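Kitchen Corner
Mini oven tips, and which ones I'd ignore
By Renata Sosa
9 November 2025

Every few months somebody sends me a list of tricks for the little oven on the worktop. The last one had 3130 likes under it when I looked, which tells you how many people pressed a button and very little about toast. I have had a small oven of one sort or another for most of my adult life. The present one is a 900 watt Stomden, bought second-hand, and it has outlived two kettles. What follows is what I've tried, with my opinion of it.

Preheat for toast?

The lists say always. I say it depends what you want and how hungry you are. From cold, the bread spends longer in there and comes out drier all the way through, nearer to a rusk. From hot, the outside colours while the middle keeps some softness. I like the second. My brother Joaquín likes the first and has done since he was small, so I'm not going to tell him he's wrong. If you do preheat, give it three minutes with the door shut and leave it at that. I've seen 8 minutes recommended in print. You could have eaten by then.

The middle of the rack

This one I'll grant. A single slice does better in the centre, flat, with space on all sides. Small ovens are uneven, and the corner nearest the element will catch before the rest has thought about it. The clever part of the tip, that you must put the domed end of the loaf towards the back "where the heat pools", I tested over a week of breakfasts. In my oven it made no difference I could see. In yours it might. Turn the slice round once if one end is getting ahead, and forget about pooling.

Cheap white sandwich bread goes from pale to brown in a hurry, by the way, and the timings on these lists never say which bread they used. Treat them all as guesses. Look through the glass.

A bowl of water in the bottom

Supposed to give you a crisp crust and a tender crumb. What it gave me was a steamed-up door, and then I couldn't see the bread at all. It may do something for a stale roll. Running the roll quickly under the tap does the same job without a bowl to carry back to the sink.

Lemon and steam for cleaning the glass

The great favourite. Half a lemon, dish of water, twenty minutes, wipe. My neighbour Javiera Villalba swears by it, and we did her door one way and mine the other. Hers smelled lovely. Mine, done with washing-up liquid, a little bicarbonate paste and a cloth, was cleaner. I suspect it's the steam doing whatever gets done and the lemon is there for company. Let the oven go fully cold first, unplug it, and don't let anything drip down near the elements.

Drinex make a spray for this as well, and I found it no better than the paste. It was a good deal worse for the lungs in a small kitchen. Save your money, or open a window.

Using a fork to get things out

I see this recommended constantly and I wish it weren't. Anything metal poked into an electric oven or toaster that's plugged in is a bad idea, however sure you are that you've switched it off at the dial. Turn it off at the wall, wait, and slide the rack out if it slides. For lifting bread I use wooden tongs. A fork also tears a soft slice straight through, so you lose on that side too.

Forks belong on the plate, and here I do have a tip that works. Look at them in daylight before they go in the drawer. Bits dry on around the tines and up near the neck, and under a kitchen bulb you'll miss them. Half of what people call pitting on stainless steel is only dried-on residue or water marks, and it comes off with warm water and a drop of vinegar. Rinse afterwards and dry with a proper tea towel. If the mark is still there after that, fine, it's a mark. Eat your dinner with it.
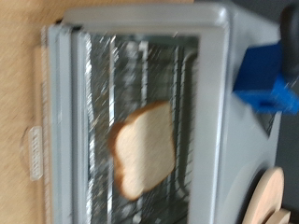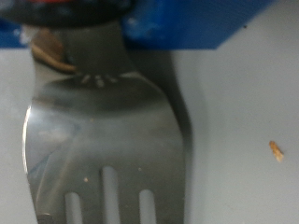
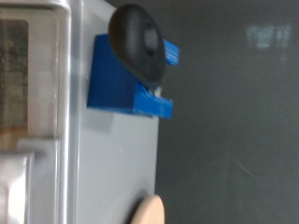 First picture, a slice of white bread on the wire rack. Second, a steel fork close up. Third, a blue printed holder on the side of a grey appliance.

Holders on the side of the appliance

Now these I was ready to dislike. The 3D-printed sort are everywhere at the moment, usually in a colour that goes with no kitchen on earth, and the sellers show them loaded up with half the contents of a drawer. My doubts were about heat and about glue. I still have both.

The side of a small oven gets hot. How hot depends on the make and how long it's been on, and some printing plastics go soft well before you'd expect. Ask the seller what it's printed in. If they can't tell you, don't put it on anything that heats up. Whatever it's made of, read your oven's manual for the clearance it wants at the sides and keep the vents free. Mine wants more room than I'd been giving it.

As for glue, sticky pads let go when they get warm, generally in the night. Clean the panel with a bit of surgical spirit before you press one on, and then leave it empty for a day, which hardly anyone does. Grondier sell a pad they call heatproof. I tried two and one fell off. Draw your own conclusions.

What I'll say for a holder is that one with a slot shaped for one thing gets used. A general-purpose tray fills up with rubber bands. If there's an item you reach for every day and always have to hunt for, give it a cradle and it will go back there. Light things only. And put it on the side you don't brush past with a hot dish.

Dials and pale wooden knobs

Celeste Acuña wrote in to ask about wooden knobs, hers having gone grey round the rim. The tips say olive oil. Please don't, it goes tacky and holds the dirt. Take the knobs off if they pull off easily (many do, but don't force them), wipe with a damp cloth, dry straight away and rub in a very little food-safe mineral oil. Never soak them. If the number markings are printed on the panel behind, go gently there too, since bicarbonate will take them off in time. I know this from a previous oven on which every setting was a matter of faith.

Lining the tray with foil

Works for crumbs, and some makers forbid it. Check. Foil that covers the whole bottom can throw heat back where it isn't wanted, and if it touches an element you have a proper problem. I stopped bothering. Pull the crumb tray out on bin day and tap it over the bin.

Letters

Marcus Quintanilla disagrees with me about last month's column on bread bins and says his loaf keeps for a week in a cotton bag. I'd like to see the loaf. He also asks whether Zúñiga wire racks can be cut down to fit a smaller oven. I wouldn't, the cut ends are sharp and will scratch the runners every time you pull the rack forward.

More tricks to try can go to the usual address. Please say whether you've done it yourself or only seen it done.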